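Elasetti Handgreifer-Set im Test: drei Monate mit einem Werkzeug zum Vormachen

Bewertung: 4 von 5
Getestet: Grundset mit Handgreifer, Kamerahalter, zwei Paar Fingern und Auswertesoftware
Preis beim Kauf: 700 Euro

Ich arbeite in einer kleinen Gruppe in Modham, die sich mit dem Greifen von weichen Sachen beschäftigt, hauptsächlich Textilien. Deutsch ist nicht meine Muttersprache, ich bitte um Nachsicht, wenn manche Formulierung etwas steif klingt. Ich schreibe diese Bewertung auf Deutsch, weil ich vor dem Kauf selber lange nach deutschen Erfahrungen gesucht habe und nur zwei kurze Kommentare im Shop von Clevska gefunden habe. Beide handelten vom Versand.

Wer das Gerät noch nicht kennt: Der Elasetti ist ein Greifer, den man in der Hand führt. Man macht eine Aufgabe damit vor, die Kamera nimmt auf, und aus den Aufnahmen lernt später ein Roboterarm mit dem gleichen Greiferkopf. Man braucht also während der Aufnahme keinen Arm. Für uns war das der Hauptgrund, denn unser Arm steht fest auf einem Tisch im Labor und die Betten, Sofas und Wäscheständer stehen woanders.

Lieferung und Aufbau

Bestellt habe ich im März bei Clevska. Das Paket war ordentlich gepackt, jedes Teil in einem eigenen Beutel mit Nummer. Die Anleitung ist gedruckt, aber nur auf Englisch, und in der gedruckten Fassung sind die Schritte für den Kamerahalter vertauscht. In der Fassung zum Herunterladen ist dieser Fehler schon korrigiert. Ich empfehle deshalb, gleich die Datei zu nehmen.

Der Zusammenbau hat bei mir einen Nachmittag gedauert. Schwierig war eigentlich nur die Führung der Finger. Wenn man die Schrauben dort zu fest anzieht, läuft der rechte Finger schwerer als der linke, und das merkt man erst nach einer Weile im Handgelenk. Ich musste zweimal wieder öffnen. Ein Hinweis auf das richtige Drehmoment fehlt, in der Anleitung steht nur „hand tight“, und meine Hand ist offenbar stärker als die Hand des Verfassers.

Einen Sechskantschlüssel legt der Hersteller bei, er ist aber aus weichem Material und war nach dem zweiten Öffnen rund. Bitte eigenen benutzen.

In der Hand

Der Greifer liegt gut. Ich habe eher kleine Hände und erreiche den Abzug ohne Mühe, ein Kollege mit großen Händen hat sich über die Kante hinten am Griff beschwert und sie mit Band umwickelt. Der Schwerpunkt ist etwas weit vorne. Bei kurzen Aufgaben stört das nicht. Nach einer Stunde Wäsche zusammenlegen habe ich es im Unterarm gespürt, und am nächsten Tag auch noch.

Der Abzug ist stufenlos, und das ist für mich der größte Vorteil gegenüber dem Modell von Bilyk, welches wir vorher ausgeliehen hatten. Dort gab es zwar auch einen Abzug, aber die Feder war so stark, dass man praktisch nur auf und zu hatte. Mit dem Elasetti kann man einen Stoff leicht anfassen, ein Stück schieben und dann erst richtig schließen. Diese mittlere Bewegung braucht man bei Textilien ständig.

Arbeit mit Stoff

Die meisten Bewertungen von solchen Geräten zeigen Becher, Würfel und Bananen. Ich verstehe das, man bekommt damit schnell ein schönes Ergebnis. Unsere Aufgaben waren: ein Stück Stoff auf dem Bett greifen und anheben, ein Handtuch an der Ecke nehmen, einen Kissenbezug flach ziehen, und Socken in einen Korb legen. Wir haben in normalen Zimmern aufgenommen, mit den Sachen, die dort eben liegen.

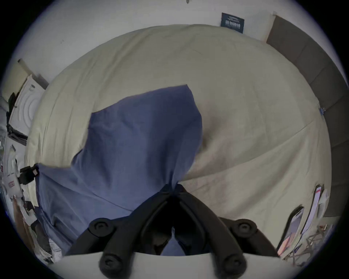 Greifen auf dem Bett: beide Fingerspitzen im blaugrauen Stoff, darunter das helle Laken.

Beim Greifen von einem Haufen ist der Elasetti sehr gut. Die Finger laufen nach vorne schräg zusammen, man kann mit den Spitzen in eine Falte hineingehen und den Stoff klemmen, ohne viel vom Laken mitzunehmen. Mit etwas Übung hat das bei mir fast immer beim ersten Versuch geklappt. Die Finger sind ziemlich dick, das sieht zuerst grob aus, aber für solche Griffe ist es kein Nachteil.

Anders ist es bei flachem Stoff. Liegt ein Handtuch glatt auf einer harten Fläche, dann rutschen die Spitzen darüber. Man muss zuerst eine Falte schieben und dann greifen. Auf der Matratze geht das leichter, weil sie nachgibt. Auf dem Tisch habe ich bei dünner Baumwolle oft drei oder vier Anläufe gebraucht. Das zweite Paar Finger im Set hat eine weichere Auflage und hilft hier ein wenig, dafür sammelt sie Flusen und muss oft abgewischt werden. Ich habe am Ende meistens die normalen Finger benutzt.

Sehr dicke Stoffe, zum Beispiel eine Wolldecke in mehreren Lagen, gehen nur am Rand. Der Öffnungswinkel reicht sonst nicht aus. Der Hersteller verspricht hier auch nichts anderes, aber ich hätte gern vorher gewusst, wo die Grenze ist.

Die Kamera

Die Kamera selbst ist nicht im Set, nur der Halter. Das Objektiv soll sehr weitwinklig sein, und man muss sich an die starke Krümmung gewöhnen. Ein flaches Bett sieht dann aus wie ein Hügel. Für das Training ist das in Ordnung, die Software kennt die Verzerrung aus der Kalibrierung. Für Menschen, die die Aufnahmen durchsehen müssen, ist es am Anfang anstrengend.

Der große Blickwinkel hat dafür einen praktischen Nutzen: Man sieht nicht nur den Griff, sondern auch viel vom Zimmer. Die Software bestimmt die Lage des Greifers aus den Dingen in der Umgebung, und ein volles Zimmer ist dafür besser als ein leeres. Unsere schlechtesten Aufnahmen sind in einem frisch gestrichenen Raum mit weißen Wänden und weißem Bettzeug entstanden. Dort hat die Spur mehrmals einen Sprung gemacht. In bewohnten Zimmern mit Kleinkram auf allen Flächen ist das kaum passiert.

Man sollte daran denken, dass dadurch auch private Sachen auf der Aufnahme sind. Die Software hat eine Funktion zum Unkenntlichmachen von Bildschirmen und Papieren, sie läuft aber erst nach dem Hochladen auf den eigenen Rechner und sie ist langsam. Ich würde mir wünschen, dass man Bereiche auch von Hand markieren kann.

Die Software

Hier gibt es Licht und Schatten. Die Installation auf unserem Rechner ging beim ersten Mal durch, was ich bei Forschungssoftware selten erlebe. Die Kalibrierung ist gut geführt, man bewegt den Greifer langsam vor einem gedruckten Muster, und das Programm sagt, ob es reicht.

Insgesamt haben wir 3233 Vorführungen aufgenommen, auf mehrere Personen verteilt. Bei dieser Menge wird die Oberfläche zäh. Die Liste der Aufnahmen lässt sich nur nach Datum sortieren und nicht nach Aufgabe, und wenn man eine Aufnahme löscht, springt die Ansicht wieder ganz nach oben. Das klingt nach einer Kleinigkeit. Wer einen Abend lang misslungene Griffe aussortiert, denkt anders darüber. Ich habe mir dafür ein kleines Skript geschrieben, die Daten liegen zum Glück in einem offenen Format und die Ordnerstruktur ist dokumentiert.

Mehr als 700 Aufnahmen hat die Software von sich aus verworfen, meistens wegen zu schneller Bewegung. Das war am Anfang ärgerlich. Wir haben dann gelernt, den Greifer beim Heranfahren ruhiger zu führen, und der Anteil ist deutlich gesunken. Eine Warnung schon während der Aufnahme wäre sehr nützlich, etwa ein Ton. Der Kundendienst von Elasetti hat mir geschrieben, dass so etwas geplant ist, einen Termin hat man mir nicht genannt.

Mit dem Ergebnis nach dem Training sind wir bei den Haufen zufrieden. Der Arm greift den Stoff zuverlässig und hebt ihn an. Das Handtuch an der Ecke gelingt nur, wenn die Ecke frei liegt. Den Kissenbezug haben wir vorläufig aufgegeben, das liegt aber wohl mehr an unserem Ansatz als am Werkzeug.

Haltbarkeit

Nach drei Monaten hat ein Paar Finger an den Spitzen sichtbare Spuren, es funktioniert noch. Eine Schraube am Kamerahalter hat sich zweimal gelöst, seitdem ist dort Schraubensicherung. Einmal ist mir das Gerät aus der Höhe vom Bett auf den Teppich gefallen, ohne Schaden, nur neu kalibrieren musste ich.

Ersatzfinger kann man bei Clevska einzeln bestellen. Die Lieferung kam schnell, der Preis ist hoch für das, was es ist. Wer einen 3D-Drucker hat, kann die Druckdateien vom Hersteller bekommen, man muss aber per E-Mail danach fragen.

Was mir gefällt

Feinfühliger Abzug, auch für halb geschlossene Griffe
Sehr gut bei zerknülltem Stoff und auf weichem Untergrund
Offenes Datenformat
Aufnahmen in jedem Zimmer möglich, ohne Arm und ohne Aufbau
Antworten vom Kundendienst innerhalb von zwei Tagen

Was mir weniger gefällt

Gewicht vorne, bei langen Sitzungen ermüdend
Flacher, dünner Stoff auf harter Fläche bleibt mühsam
Kamera muss extra gekauft werden
Verwaltung von vielen Aufnahmen ist umständlich
Fehler in der gedruckten Anleitung

Für wen passt es?

Für eine Arbeitsgruppe oder eine Werkstatt, die schon einen Arm hat und mehr Daten aus echten Räumen braucht, kann ich das Set empfehlen. Als Einstieg für Bastler finde ich es zu teuer, besonders wenn man die Kamera dazurechnet. Das Bilyk-Gerät ist robuster gebaut und für Kisten und Dosen sicher ausreichend. Für Textilien würde ich es nicht mehr nehmen.

Einen Stern ziehe ich wegen der Software ab. Sollte die Sortierung nach Aufgabe mit einem Update kommen, werde ich die Bewertung ändern. Fragen zum Kamerahalter oder zu meinem Skript beantworte ich gerne in den Kommentaren, meistens am Abend.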